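Search this site Search Go

Kitchen swap table returns to Gulside with cloths, cups and plenty of ladles

14 October 2026
2 minute read

The kitchen swap at Gulside is back for the autumn, and anyone with a cupboard that no longer shuts properly is warmly invited to come along and lighten the load. The first session was held this morning in the long room on Kandel Street, and by the time the kettle had gone on for the second time there was a very cheerful crowd around the tables, swapping stories as well as saucepans.

The idea is as simple as it was when the swap began in June. You bring clean kitchen things you no longer use, you put them out, and you take home whatever catches your eye. No money changes hands, although there is a tin by the door for the tea and biscuits, and it is always nice to hear it rattle.

Zihan Li, who started the swap after moving into a flat with a very small kitchen indeed, said she had been touched by how many people came back.

"I thought we would do it once and that would be that," she said. "But people kept stopping me outside the bakery to ask when the next one was, and some of them were already carrying a bag of things to give me. I went home with two colanders that week and I only have room for one."

More than 400 items have found new homes so far, with small, everyday things going fastest - tea towels, storage jars, plastic cups for picnics and the sort of wooden spoon that feels right in the hand. Larger items are welcome too, but please ask first if you have anything you can't comfortably carry, as storage between sessions is limited to one cupboard and the space under the stairs.

Flolorley, the household shop on the corner, has given some 20 baskets for people to carry their finds home in, and would dearly like them back afterwards. The Alcaraz café next door is offering soup at lunchtime on swap days for anyone who wants to make a morning of it.

The next session is in two weeks' time, from ten o'clock until noon. Knives should be wrapped and handed over at the door, and chipped china is best kept for the garden. 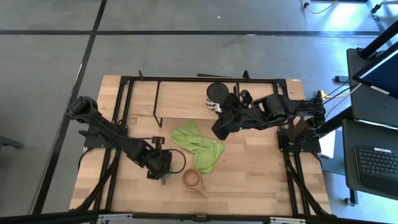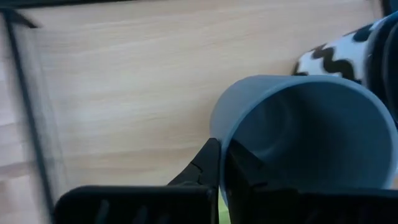 A green cloth and a small wooden ladle on the tabletop, first picture; a pale blue-grey cup on its side, second picture.

Related stories
Alcaraz café to open later on Fridays
Kandel Street crossing gets new lights
Where to take your old curtains
Flolorley marks its first year on the corner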